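Gallery: A Drawer, a Bowl and a New Coworker
Posted by the Fevitz returns floor, 08/01/2020

For those of you who don't get down to our end of the building very often, we have been promising a page like this for months, and I'm sorry it took so long (the returns floor is a busy place, and whoever has the free hands usually gets handed something). Fevitz takes back used furniture, and a surprising amount of it comes in with things still inside. Before a nightstand or a cabinet can be cleaned and priced, somebody has to open every drawer and take out what the last owner left behind. Last October we did 1,251 pieces that way, all by hand, and there were plenty of sore backs to go with them.

The Brendevex arm is now learning that job alongside us. It practices on one small gray piece with one drawer, over and over, and the rest of us have gotten very used to having it there.

The practice corner 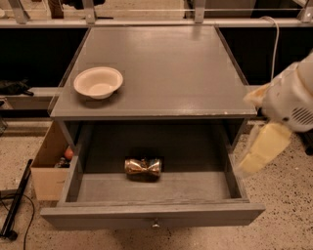
When the arm was first announced, people were worried, and I was one of them. There was a long meeting in the break room and some hard questions about hours. What we were told then was that the crew would stay at 18 people, and it has. What has changed is who does what. Emptying drawers used to be the job you got when you were new, and you stayed on it until somebody newer came along. Now the new folks start at the repair bench on their second week, and they seem to like it a great deal better - I know I would have!

Reaching in

A drawer is harder than it sounds. You and I reach in without thinking, but the arm has to come in over the side, get down near the floor of the drawer and close its fingers on something. A pale yellow block is one of the things it gets to practice on, and there's something crumpled and gold in there too, right beside it.
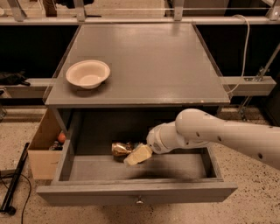

What the day is like now

We take turns at the practice corner, two hours at a stretch, and the sign-up sheet hangs by the Kowalchuk lift where everybody passes it. The person on turn sets out the objects, watches each try and writes a note in Hikico when something looks wrong. It is quiet work, and a few of the longtime sorters have found they have a real gift for it, having looked into more drawers than anyone should. Others miss the chatter of the old line, and I don't blame them a bit. We have moved the morning coffee back to a shared time so that people still see one another.

Down low in the drawer, with the shiny gold piece lying close by the fingers:

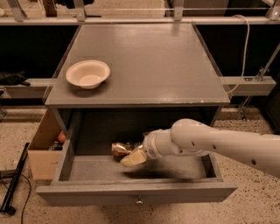
One sorter who read this page before it went up wanted it added that the back is better but the eyes get tired, and that two hours of watching is plenty for anybody. She would like the turns cut to 70 minutes, and she asked that the notes in Hikico count as part of the job when raises are talked over. Both requests have gone to the shift leads.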